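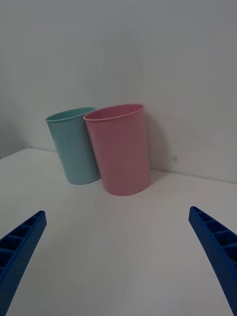
November, day 9 in the new place

Pink cup and mint cup are out on the white table against the wall. They are the last two from the old set and I am keeping both. Everything else plastic went in the bag for Arsalan, who wants it for his camping box.

Up at 6 and did the kitchen boxes before work. Got through the one marked Makgate, which had nothing from the Makgate apartment in it, only baking pans and the spare shower curtain. Moved the pans under the oven. The shower curtain is still on the chair.

Rent here is 419 more than I budgeted for the first month because of the deposit on the key card. Wrote it down in the back of this book so I stop redoing the sum.

Arsalan came by after lunch with the drill. He put up the shelf over the sink and it looks level to me. He says to wait a day before loading it - the anchors are the cheap kind from Bassey. I said fine. The cups will go up there first, then the bowls.

I had thought about buying a set of glasses. Looked at the ones in the Tralterik catalog and they want 17 each, so no. Plastic tumblers do the job. I drink water out of the pink one and the mint one is for guests, or for toothbrushes if the bathroom holder never turns up.

Called my sister. She asked if the walls were still gray and I said yes, plain light gray, and I am not painting them before spring. She thinks yellow. I don't.

Supper was eggs and toast. Need dish soap, picture hooks and a bulb for the hall. Two boxes left, both books - those can wait until the bookcase comes.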